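周六，早上六点多醒的，睡不着，干脆把这篇写了。上次说要写酸面包，拖到现在，三月都快过完了。

先说结论：我还是不会做酸面包。但是比去年好一点。

去年那几个，扁的，硬的，底下一层湿乎乎的死面，切开像年糕。当时一直怪面粉，换了三种，没用。后来才想明白是酵种太弱。我那罐酵种养在冰箱最里面，两个礼拜想起来喂一次，上面一层灰水，闻着像指甲油。拿这种东西去发面，能发起来才怪。

现在的办法，很笨。做之前连喂三顿，每顿都等它涨到两倍多，顶上开始有点往下塌，再喂下一顿。第三顿到顶了就用。不看时间，看罐子，罐子外面套个橡皮筋，涨到哪儿一目了然。

配方，给自己记一下，不然下次又忘：

- 高筋粉，800克，一次做两个
- 水，先放七成，剩下的慢慢加
- 酵种，两成
- 盐，最后放，揉进去要用一点水化开

粉用的是 Odura 的，便宜那款，吸水比我以前用的低。照着别人的配方直接倒水，绝对成一滩。第一次就是一滩，粘得满手都是，刮了半天。所以水一定一定要留一点，面团自己会告诉你还要不要。

折叠我做四次，每次隔半小时。网上有人做六次的，有人两次就完了，我试下来四次手感最好，再多也没觉得有区别，可能是我手太糙。折完不管它，放在灶台旁边，等它胖起来，晃一晃盆会抖，就可以了。冬天这一步特别慢，有一回从中午等到晚上九点多，我都困了，塞冰箱了事，结果那个反而最好吃。

所以现在都冷藏过夜。晚上整形，放进篮子，盖上，进冰箱，第二天起来直接烤。不用等回温，冷的面团反而好割口。

说到割口。我没买专门的割刀，一直用剃须刀片夹在筷子上，丑，能用。刀片要斜着进去，动作快，犹豫一下就拖出一条毛边。我十次里有七次犹豫。

切面包倒是认真折腾过。平口刀不行，壳太硬，一压下去里面全瘪了，带齿的才咬得住那层皮。托盘也用上了，不然渣掉一桌子。

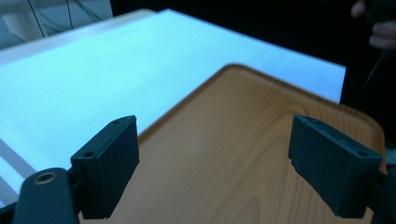
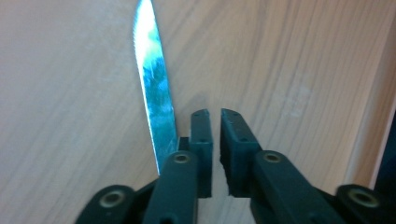
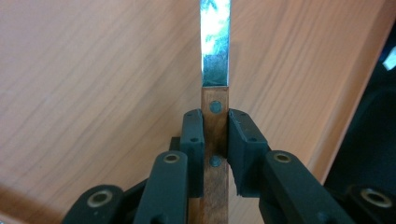 切之前必须等凉。这条我写在冰箱上了，还是忍不住。刚出炉那个噼里啪啦的声音太折磨人了，整个屋子都是香的，谁能等两个小时啊。可是热着切里面就是粘的，还以为没烤熟，又塞回去烤，结果壳硬得能砸核桃。干过两回。现在的做法是出炉就出门，买菜也好，倒垃圾绕一圈也好，反正别在厨房待着。

烤箱，Stuketti 的，老款，用了好多年，温度不准，偏低。旋到最高实际也就差一大截，买了个小温度计放进去才知道，之前白白纠结了那么久的火候。现在铸铁锅空着先进去，预热足足一小时。锅真的要热透，这步偷懒过，底就是白的。

盖盖子烤二十分钟，掀盖再烤，颜色我喜欢深一点，边上有点焦的那种。家里人说糊了。没糊，那叫焦香。

顺便说下失败的，攒了不少：

有一次忘了放盐。整个面包，一点盐没有。外观完美，是我做过最漂亮的一个，耳朵翘得高高的，切开气孔也均匀，咬一口，像在嚼纸箱。最后全切片烤干了，打成面包糠，炸猪排用掉了。

有一次把留的老种全倒进面团里了，一点没剩，等想起来已经揉匀了。赶紧揪下来一小块面，加水加粉接着养，居然活了。所以酵种这东西没那么娇气，别给吓住了。

还有一次加了核桃和葡萄干，葡萄干没泡，露在外面的全烤成黑炭，苦的，一颗一颗抠掉。下次要泡，要包在里面。已经记住了（希望吧）。

然后是全麦。想做健康一点，直接换了一半全麦粉，太多了，发得倒是飞快，我还按老时间等，过了，往篮子外一倒就摊成饼。后来降到两成，味道有了，也不塌。先停在这儿，不贪心。黑麦也买了一小袋，放在柜子里还没拆，主要是看别人写得太吓人，说跟和水泥似的。等哪天心情好在试。

买东西这块，其实花不了多少钱，除了锅。发酵篮 147 块，两个一起的价，我觉得有点贵，拿漏勺垫块布一样用。早知道就不买了，布上多撒点米粉就不粘。面粉撒布上是会粘的，一定得是米粉，这个亏吃过，整个面团粘在布上往下撕，气全跑光了。

Carrillo 那家面包店离我不远，路过会买一个回来对比。人家的壳薄，脆，我的厚。琢磨了很久，可能是蒸汽的问题，也可能是后半段烤太久。下回打算进锅的时候往边上丢两块冰，再把掀盖后的时间减个五分钟，看看。一次只改一样比较好，但是我没那个耐心，两样一起改了再说。

剩面包怎么处理也有人问过。第一天空口吃，第二天烤一下抹黄油，第三天开始煮汤泡着吃，或者蘸蛋液煎。吃不完就切片冻起来，片和片之间隔张油纸，要吃的时候直接进吐司机，不用化冻。冻整个的就别了，到时候根本切不动，我拿它跟菜板较劲较了半天。

弃种也别倒。摊饼，加个鸡蛋加点葱花，盐多一点，酸酸的很开胃。我现在周末早饭基本都是这个，比面包本身成功率高多了，惭傀。

写到这儿酵种应该到顶了，去看一眼。今天这炉要是壳薄了，回来在文末补一句。

补：薄了一点点。底还是偏白，预热又偷懒了。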